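Ticket: Order export to Kustberg warehouse stops partway
Product: Zarkov Order Manager
Opened by: Mirjam Dijkstra, Culden
Assigned to: Dionysis Papadakis, Zarkov support
Priority: Normal
Status: Closed
Opened: Sep 13, 2021

Original report

The nightly order export to our warehouse in Kustberg is incomplete. The export screen says "Finished" and shows a green check, but the warehouse only gets part of the file. Last night there were more open orders than usual after a sale on garden hoses, and the file they received stopped at line 100. Everything after that was missing. The orders are still in the system and still marked as open. Nothing was changed on our side except that we added a second shipping carrier, Balaskas, at the end of last week.

What I tried before opening this ticket:

Ran the export again by hand. Same result.
Logged out and in, tried another browser. Same result.
Exported only the 9 orders for Balaskas. All of them arrived.
Exported a smaller batch of 90 orders, both carriers mixed. All of them arrived.
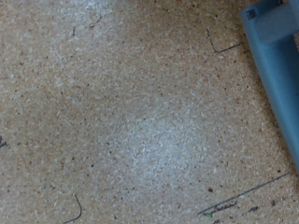 Does the missing part of the file get sent later on its own?
The export doesn't retry once a run is marked as finished, so the remaining orders have to be sent again by hand.

Reply from Dionysis Papadakis

Thanks for the test runs. The small batches going through tells me the carrier setup is fine. Please open Settings, then Exports, then Kustberg, and tell me what it says under "Rows per file" and "Split large files." Also let me know whether the warehouse picks up every file in the folder or only the first one.

Reply from Mirjam Dijkstra

Rows per file is 100. Split large files is on. I don't remember setting either of them. I called the warehouse and they only pick up one file per night, with a fixed name. They were not aware there could be more than one.

Reply from Dionysis Papadakis

That matches what I see in the log. Last night's run wrote 4 files. The first has the usual name and the others have a number added at the end. Saving a new carrier resets the export profile to its defaults, and splitting is on by default. Before you added Balaskas it was off. 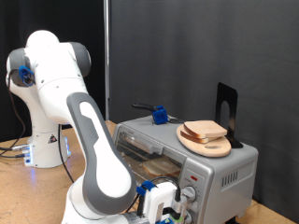 To fix it, please do the following:

Go to Settings, Exports, Kustberg.
Turn off "Split large files."
Clear the "Rows per file" box and leave it blank. Do not enter a zero.
Click Save at the bottom of the page. The Save button at the top only saves the contact details.
Run the export once by hand and compare the row count with the open orders list.

Before the manual run, ask the warehouse to remove the orders they already have from last night, or they will get them twice.

Reply from Mirjam Dijkstra

Done. The warehouse cleared their list first. One file went out and the row count matches the open orders. I will check again after tonight's run.

Update from Mirjam Dijkstra

The nightly run was complete. Please leave a note on our account about the reset, as we are adding another carrier in November.

Reply from Dionysis Papadakis

Note added. The reset is logged as a bug with the export team. Until it is fixed, check both settings each time you save a carrier. Closing the ticket.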